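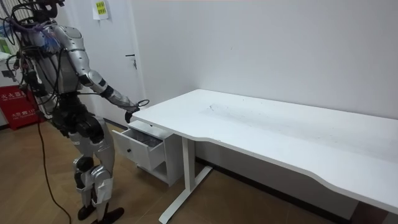
Figure 1. Robot beside a white desk, right hand near the front edge of the desktop.

4.2 Why the Loafer Stayed in the Drawer

Fashion studies has long assumed that people wear the shoes they own. Our 148 wardrobe diaries, kept through September, suggest a looser arrangement. Most respondents rotated two pairs and kept the rest in what one called "reserve," a status from which few shoes returned. Backless loafers did worst of all. They were bought for the office, praised at length in the entry interview, and worn roughly three times - usually to somewhere with a carpet.

Tjoa and Heiskanen blame the heel, which slips. We are inclined to blame the sock, on which respondents held firm and incompatible views. Staltix, whose sizing chart we used, recommends none at all, advice that seems to have been written in a warmer country.
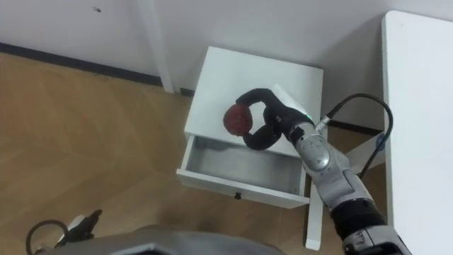
Figure 2. White nightstand with its drawer open and a robot hand over the top.

Price made little difference. Owners of expensive pairs did feel worse about not wearing them, and two reported moving the box to a higher shelf so as to feel it less often. Following Venkataraman, we code this as "storage" and leave the guilt for Section 5.

Related articles
Canvas, Cork and the Commute
Retno Tjoa and Impi Heiskanen: Heel Slip in Everyday Wear
The Standico Sandal Survey, Revisited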